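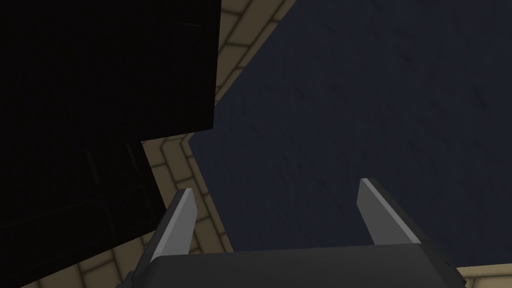
Garra paralela Gellow, aberta e sem peça, em ambiente simulado

Produtos > Manipulação > Garras paralelas > Gellow

Gellow: garra paralela para o posto de embalagem e de alimentação de máquinas

A Gellow é uma garra paralela de dois dedos que a Didenko fornece montada no braço, já com a programação de base e com o modelo de simulação do posto. Vendemos o conjunto a empresas que têm trabalho repetitivo de pegar e pousar e que querem manter a mesma equipa. O nosso cliente típico tem uma linha curta, muitas referências e pouco espaço entre a bancada e a parede.

O que a garra faz

Os dedos abrem e fecham em paralelo e têm a ponta cortada em diagonal. Com esta forma, a garra entra entre peças que estão encostadas umas às outras, por exemplo tampas dentro de um tabuleiro. A força de aperto é regulada por referência e fica guardada junto com o programa. Quando o operador muda de referência, escolhe o nome da peça no painel e a força muda também.

O braço que acompanha o conjunto tem um alcance de 1230 mm. Para instalações que já têm braço próprio, fornecemos só a garra com a flange de adaptação, mas pedimos sempre o desenho do punho antes de confirmar a encomenda.

O alcance deve ser medido a partir do centro da base. Muitos pedidos chegam-nos com a medida tirada da borda da bancada, e depois falta curso no canto mais afastado do tabuleiro.

Primeiro em simulação

Antes de qualquer montagem, o posto é construído em simulação com as medidas do local. O operador que vai trabalhar com a garra participa nesta fase, sentado ao lado do nosso técnico. Ele vê os movimentos, diz onde costuma passar com o carrinho, mostra de que lado precisa de chegar ao tabuleiro quando uma peça cai. Muitas destas informações não estão em nenhum desenho.

Na fábrica de Stistham, onde instalámos a Gellow na embalagem de torneiras, esta fase mudou a posição da base do braço. O projecto inicial tinha o braço do lado da porta. Uliana Demchenko, responsável do turno da manhã, explicou que por ali passam as paletes vazias, e o braço foi para o lado da parede. Na simulação esta alteração levou uma tarde.

O que muda para as pessoas do posto

Esta é a parte que os chefes de produção nos perguntam menos e que os operadores nos perguntam mais, portanto escrevemos aqui com algum detalhe.

O gesto de pegar e pousar passa para a garra. Ficam com a pessoa a preparação dos tabuleiros, o controlo visual, a mudança de referência e as paragens. É um trabalho com menos carga no ombro e no pulso e com mais atenção. Algumas pessoas gostam logo, outras sentem nas primeiras semanas que o dia ficou mais comprido, porque perderam o ritmo próprio das mãos. Recomendamos que a rotação entre postos seja combinada antes do arranque e que o posto automático entre nessa rotação como os outros.

Em Stistham, o posto trata agora cerca de 1540 peças por turno. A produção não subiu muito em relação ao trabalho manual, e o cliente sabia disto quando comprou. O que ele procurava era um ritmo igual do princípio ao fim do turno e menos queixas de pulso. Os dois operadores que estavam no posto continuam na mesma linha, e um deles, Jericho Rivera, ficou encarregado dos programas. Ele pediu-nos, na visita de março, que o painel mostrasse a última paragem com a hora e o motivo. Esta função está agora incluída em todos os conjuntos, sem custo.

"No princípio eu ficava a olhar para a garra o tempo todo. Agora olho para as peças", escreveu-nos ele na ficha de avaliação.

Formação

A formação é feita no local, com as peças do cliente. Cobre o arranque e a paragem, a mudança de referência, a regulação da força, a recuperação depois de uma peça mal apanhada e a limpeza dos dedos. O formador é Reijo Kuusisto ou, para as instalações a sul, Satish Nair. Pedimos que todas as pessoas que passam pelo posto estejam presentes, também as que só fazem substituições de férias.

O modelo de simulação fica com o cliente depois da entrega. Pode ser usado para ensaiar uma peça nova sem parar a linha, e serve igualmente para mostrar o posto a quem entra na empresa.

O conjunto inclui

Garra Gellow com dedos padrão
Braço e base de fixação ao chão ou à bancada
Painel de operador com textos em português
Modelo de simulação do posto
Formação no local
Manual impresso e em ficheiro

Opcional

Dedos com revestimento macio, para peças polidas
Dedos compridos, para caixas fundas
Flange de adaptação para braço existente
Segundo painel, para colocar do outro lado da linha

Limites de utilização

A Gellow não é indicada para peças com óleo corrente, para sacos flexíveis nem para contacto directo com alimentos. Peças de vidro podem ser manipuladas com os dedos de revestimento macio, depois de um ensaio nosso com amostras. A avaliação de risco do posto é obrigatória e é da responsabilidade da empresa utilizadora; nós entregamos os dados do braço e da garra e estamos presentes, se o cliente quiser, no dia em que ela é feita.

Manutenção

Os dedos trocam-se com dois parafusos e a troca pode ser feita pelo operador, com o braço parado e a energia cortada. A guia interior da garra só deve ser aberta pelo nosso serviço técnico. As peças de reserva saem do armazém de Drarkudow.

Encomendas e perguntas

Para preparar uma proposta precisamos de três a cinco peças de amostra, das medidas do posto e de um vídeo curto do trabalho manual como ele é feito hoje. O contacto comercial é Uliana Yatsenko, no escritório de Drarkudow. As amostras são devolvidas com a proposta.

Ficha do produto revista em 6 de abril de 2022.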